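Kitchen arm tips, part 4: when the gripper lets go (or won't)

Lost another mug in May. Not the arm's fault really, mine — I'd wiped the finger pads with dish soap and not rinsed. Slick as butter. So, notes, before I forget.

Pads first. Plain water, dry cloth, every 12 runs or so I used to say, now I do it every 12 runs, period. Skip the soap. Skip the spray cleaner too, it leaves a film.

Glazed mugs are the worst. Straight sides, shiny, nothing to bite on. Set the grip force low and they slide, set it high and you get a hairline crack you find later with hot coffee in it. I sit at 28 on the Pusarach scale. Yours will differ, start low and test over a folded towel.

Grip across the body, keep the fingers off the handle. A handle snapped on me at the Plitdale place and the edge was sharp enough to need a bandage.

Clear the counter before a run. Pens, pencils, spoons, all of it. The arm doesn't know its there unless you told it.

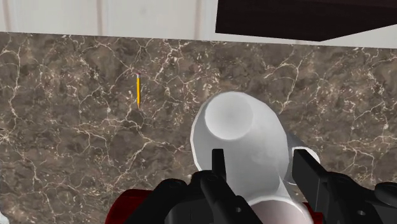
Ranier wrote in to say the force number is a red herring, and that the drops on a Brøndum arm stopped only after the finger screws were snugged up. They'd worked loose by 2,000 cycles, one side more than the other, so the mug got pushed sideways as it closed.

Fair point, went and checked mine. Left finger had play in it. Quarter turn, better. Don't crank it, the threads are soft. Checking again at 3,000.

If it faults while holding something: don't yank. Hand under the mug first, then the stop button, then release from the menu. Some arms go limp on stop and some clamp harder, so find out wich one you have with a plastic cup.

Never reach between the fingers with the power on. Unplug it. Yes even for a crumb.

Broken bits — dustpan, then a damp paper towel for the splinters. Check the finger joints too, a chip in there will jam it on the next close.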